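Tarnham Tabletop Bottles - README

Last edited Wed 15 December
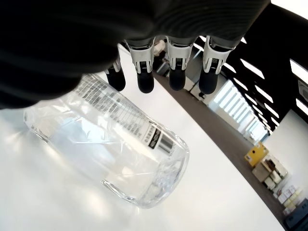
Clear bottle lying on its side on a white table, label and barcode in view.

Summary

Tarnham Tabletop Bottles is a set of short clips and stills of everyday drink bottles on tables. It covers bottles standing up, lying down, being moved from one spot to another and being put back. The set was put together at the Tarnham site by the Lodhi group and is packaged by Hesia. It holds 1015 clips.

The main subject is clear plastic. Transparent bottles are hard to outline and easy to lose against a pale table, and most sets we looked at had plenty of mugs and boxes but very few of them.

What is in the set

Bottles: clear plastic water bottles make up the largest share. The rest are tinted plastic bottles and a small group of opaque ones kept for comparison. Labels are left on. Some labels are printed on clear film, so the text shows with the far side of the bottle behind it.

Tables: 3 tables were used. Most clips come from the white one. The other two are a gray desk and a wood-topped bench.

Rooms: 2 rooms, both lit from the ceiling. Nothing was done to cut down glare. Reflections on the plastic and bright patches on the tabletop are part of the material and have not been retouched.

Activities

Each clip has one of these activity names in the index file:

lay - a standing bottle is put on its side
stand - a bottle on its side is set upright
shift - a bottle is moved across the table
clear - everything on the table is taken off it
rest - no activity label beyond the bottle being on the table

"Rest" is used for stills and for very short clips where the start and end of an action could not be marked with confidence.

Files

index.csv has one row per clip. The columns are clip_id, room, table, activity, bottle_type, pose and fill.
clips/ holds the clips, sorted by room.
stills/ holds single pictures taken from the clips.
outlines/ holds the bottle outlines, one file per still.
notes.txt lists known problems by clip_id.

Labeling

Pose is either upright, side or tilted. Tilted means leaning against something. A bottle lying flat is "side" whichever way the neck points.

Fill is full, part, empty or unsure. Please use "unsure" freely if you add rows. With clear contents the water line often can't be made out in a single still, and in the first round people guessed. Those guesses were removed in April and the rows were set back to unsure.

Outlines include the cap when there is one in view. They follow the outside edge of the plastic, including the ridges at the base. Where part of a bottle is covered by something else, the outline stops at the covering object and is not filled in behind it. The label is not outlined separately.

Outlines were drawn in Pinex and checked 3 times. Anything still in dispute after the last check is in notes.txt.

Known problems

Small print on labels is rarely sharp enough to read all the way through. Do not use this set for text reading.
Barcodes are visible on many bottles but were not transcribed.
The wood-topped bench has few clips, and nearly all of them are "shift".
Glass bottles are missing entirely.
Some stills from the same clip are almost identical. If you split the set for testing, split by clip_id and not by still.

Adding to the set

New clips should show at least one bottle on a table. Leave the label on, use the room lights as they are, and fill in every column of the index row. Check the outline at full size before sending it, especially at the neck and base - most corrections so far have been in those two places.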